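Teaching the gripper with drawers

6/15/26

The group at Quinlan has spent most of the spring on drawers. Opening them, closing them, putting a thing in and getting it out again. We spoke by phone to the researcher leading the work, who asked to go without a name until the paper is through review. Bad line, lots of noise at the other end.

First question, why drawers? "Because everyone thinks they're done. You watch a demo, the robot opens a drawer, people clap. Then you change the knob and it misses."

The method is called Boreo. No robot in the collecting stage, or not a whole one. People carry a gripper by hand, with the camera on it, and do the job themselves. The policy learns from what the gripper saw and how it moved. Later it goes on an arm. "The arm never sees the person. It gets the view from the fingers, and that's the same view it'll have when it works."

So far they have 2000 demonstrations, of which 765 were kept for training. That is a lot to throw out. "Tracking, mostly. Somebody turns too fast, the position jumps, and you've got a hand that teleports. We used to try and mend those. Waste of a month." Now a script marks the jumps and the take gets binned, no arguing.

Furniture matters more than they expected. Early takes were all done on one plain cabinet, and the policy learned the cabinet. Now it is bedroom stuff, desks, dressing tables, anything with a front that pulls.

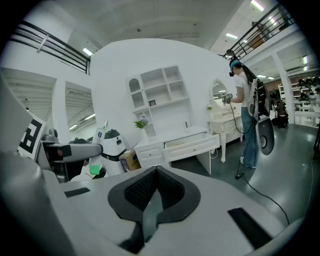 The view from the hand-held gripper, with the desk drawer open and a second person wearing a rig by the vanity table.

The wide lens takes getting used to. Straight walls go bendy, and the fingers take up a good part of the picture. Does that not get in the way? "No, we want them. The fingers are the one thing that's always in the same place. Cropped them out once, results got worse."

And the results? On drawers it had not seen, the arm managed 68 per cent. Before the change of furniture it was 40. Same network, same arm, same training time. "I'd like to say we did something clever. We moved to differnt desks."

What fails now is small round knobs. The fingertips come in slightly high, close on the top half and slide off. Long handles are fine. The group is split on whether this needs more takes or a softer fingertip, and a batch of softer ones from Lemska is being tried. "Too early. Ask me in July."

Closing is another sore point. People shut a drawer with a hip or the back of the hand without thinking, and a gripper has niether. Collectors are now told to push with closed fingers, in the middle of the front panel. Some forget. Those takes go too.

We asked about Grokier, the tool they use for sorting takes, and whether others can have it. Yes, but not yet. The code is a mess, there are paths to one particular laptop all through it, and the read-me is two lines long. They hope to put it out with the data once the paper is settled.

Next up is cupboards with hinged doors, where the hand has to follow a curve. A few trial takes done already, none of them used for anything. "Doors are horrible," the researcher said, and then had to go, someone was waiting for the arm.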